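De : atelier Dunel
À : liste entretien-maison
Objet : Re: [entretien-maison] Siphon de douche extra-plat, odeurs et écoulement lent

Bonjour à tous,

Je réponds dans le fil pour garder l'historique, le message de départ est cité juste en dessous.

> Bonjour la liste,
> J'ai une douche à l'étage, receveur extra-plat, siphon à cloche Schumacher
> posé par l'ancien propriétaire. Depuis le mois de juillet l'eau s'évacue
> mal et il y a une odeur d'égout le matin. J'ai nettoyé la grille et
> retiré ce qui traînait dessous, sans résultat durable. Une semaine après
> c'était pareil.
> On me conseille soit de verser un produit, soit de tout changer.
> Le receveur est scellé et je n'ai pas de trappe dessous. Est-ce qu'il
> existe un siphon qui se remplace par le haut ?
> Merci d'avance.

Les deux symptômes n'ont pas forcément la même cause, il faut les traiter séparément.

Pour l'odeur, commencez par la garde d'eau. Sur un modèle extra-plat elle est faible et il suffit de peu de chose pour qu'elle disparaisse : une douche qui ne sert pas pendant plusieurs jours, une chasse d'eau tirée sur la même colonne, un joint de cloche fatigué. Le soir, versez un litre d'eau dans la bonde et ne touchez plus à rien. Le matin, soulevez la cloche et regardez le niveau. S'il a baissé nettement, c'est une aspiration ou une fuite au joint. S'il n'a pas bougé et que l'odeur est là quand même, cherchez plutôt un dépôt sous la cloche ou un raccord mal serré en aval.

Pour l'écoulement lent, démontez la cloche et le godet, pas seulement la grille. Le godet se tire vers le haut en tournant un peu. Sur les anciens Schumacher il y a deux joints, un en haut et un en bas, et celui du bas reste souvent collé au corps. Allez le chercher avec un crochet en plastique, pas avec un tournevis, le corps se raye et ensuite le joint neuf ne tient plus.

Une fois le godet sorti, vous avez accès au départ horizontal. C'est là que se forme le bouchon dans la plupart des cas que j'ai vus : savon, cheveux, calcaire, le tout assez dur. Un furet à ressort fin passe, à condition de ne pas forcer dans le premier coude. J'utilise le petit Pillwood, qui a une poignée tournante et une tête fine. Avancez de quelques centimètres, tournez, retirez, essuyez, recommencez. Rincez ensuite à l'eau chaude du robinet. Pas d'eau bouillante sur du PVC collé.
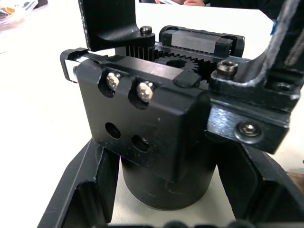
Je ne suis pas d'accord sur le furet. Dans un départ de douche extra-plat il y a très peu de pente et le furet pousse le bouchon plus loin, là où on ne peut plus le reprendre. Chez moi il a fallu ouvrir le plafond du dessous. Une ventouse à pression avec le trop-plein du lavabo bouché, c'est plus sûr.

Cette remarque est arrivée sur la liste pendant que je rédigeais, je l'intègre donc à ma réponse. Elle est juste pour un bouchon mou. La ventouse marche bien dans ce cas et je la passerais en premier, c'est vrai. Pour un dépôt durci elle ne fait rien, l'eau trouve un passage au milieu et la pression retombe. Le furet peut en effet déplacer le bouchon, surtout si on le pousse droit sans tourner. Je maintiens donc l'ordre suivant : ventouse, puis furet sur une courte longueur, puis rinçage. Si l'eau remonte dans la douche quand le lavabo se vide, arrêtez là et faites contrôler la colonne, le problème n'est plus dans le siphon.

Sur les produits : je déconseille la soude et encore plus l'acide dans un siphon à cloche. Les joints n'aiment pas ça, et si le produit ne passe pas, vous vous retrouvez avec un godet plein de liquide corrosif à démonter à la main. Le Vustix enzymatique est plus lent mais il ne m'a jamais abîmé un joint. Il se verse le soir, on laisse agir la nuit et on rince. Il ne débouche pas une canalisation fermée, il sert à l'entretien.

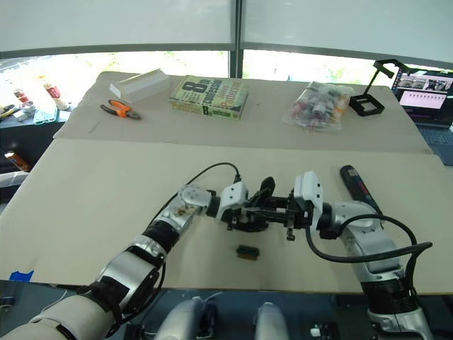
Reste la question du remplacement par le haut. Oui, cela existe, mais seulement pour les pièces internes : cloche, godet, joints, grille. Le corps, lui, est pris entre le receveur et la chape, et il ne sort pas sans déposer le receveur ou passer par le plafond. Avant de commander, relevez la référence moulée à l'intérieur du corps, côté sortie. Elle se lit avec une lampe une fois le godet retiré. Il y a eu plusieurs générations qui se ressemblent et les godets ne sont pas interchangeables - j'en ai gardé deux pour rien dans un tiroir.

Si la référence est illisible, mesurez le diamètre intérieur du corps et la hauteur du godet, au pied à coulisse si possible. Un godet trop haut empêche la grille de se poser à plat, un godet trop court laisse passer l'air et l'odeur revient.

Au remontage, graissez les joints à la graisse silicone, jamais à la vaseline. Enfoncez le godet à la main jusqu'en butée, sans taper. Remplissez, attendez dix minutes, vérifiez le niveau, puis faites couler la douche à plein débit pendant 7 minutes en surveillant que l'eau ne monte pas au-dessus de la grille.

Pour la suite, un nettoyage du godet tous les deux mois suffit en général, et une crépine à poser sur la grille évite une bonne partie du travail. Si quelqu'un a encore une notice papier de l'ancien modèle Schumacher, je suis preneur d'une copie, la mienne a pris l'eau.

Bonne journée,
atelier Dunel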